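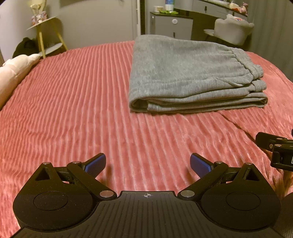

By Edeltraud Albers, Stirnlow
July 6, 2023

I'm so happy to share that our folding workshops are back! We start with sweatpants – gray ones, like the pair stacked on the pink blanket – and I'll show you how to tuck the legs so the waistband stays at one end. Each class has room for 16 people and runs 2 hours. Bring whatever is sitting in your laundry pile (I always do). To sign up, call Ebbe Hedlund at the Stirnlow front desk.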